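Felamano demo submissions: FAQ

Questions we get every week. Read before you email, inbox is one person (Domenica Zwahlen) and she also runs the Sunday showcase.

What kind of music do you take?
Hip hop, R&B, soul, beat tapes, anything close by. Singer-songwriter stuff if there's a groove under it. No metal, no kids' music, sorry.

How many tracks?
One single, or an EP of up to six songs. Tell us which one to play first. We will play that one first and maybe only that one.

What format?
WAV or 320 MP3. Streaming link is fine if it's private and doesn't expire. Last month we got 552 submissions and 19 had dead links, so check yours.

Does it have to be mastered?
No. Decent mix is enough. If the vocal is buried we can't tell much.

Can I send something already out?
Yes if it came out in the last 26 weeks. Older than that, send the new one. 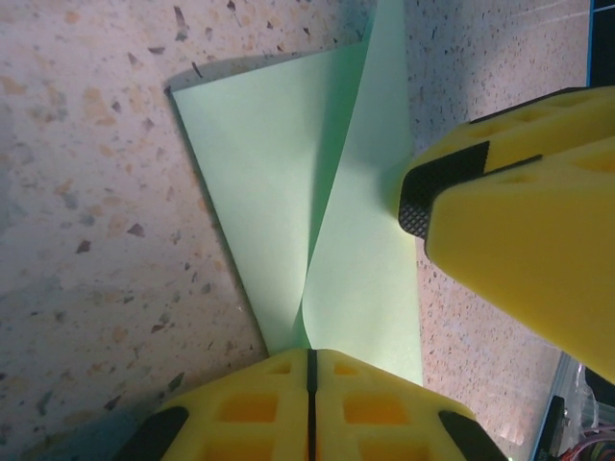
Do you take physical copies?
CDs and tapes yes, vinyl please ask first. We don't mail anything back. Write your email on the case AND on the disc, they get seperated.

I used a sample. Problem?
Not for listening. For release, yes, it has to be cleared. Tell us up front.

How long till I hear back?
Four weeks, usually. July is slower. If it's been six, one follow up is fine. Please not five.

Will I get feedback?
Only if we're interested, or if Domenica has a free minute. Can't promise it.

What's the Celtora comp?
Our yearly compilation. Ten artists, one song each, digital plus a run of 400 tapes. Any submission is considered, no extra form. Mollah and Fulludero both came in that way and have had EPs with us since.

Who owns my masters?
You do. We license for a set term, it's in the contract. Read it, get someone else to read it to.

Do I have to play live?
Helps, not required. If you want a Sunday slot put SHOWCASE in the subject line. Sets are 20 minutes, doors at 7 pm, bring your own DJ or a USB stick.

Do you charge?
No. If somebody asks you for money in our name, forward it to us.

Can I resubmit?
New songs, any time. Same song with a new mix, once.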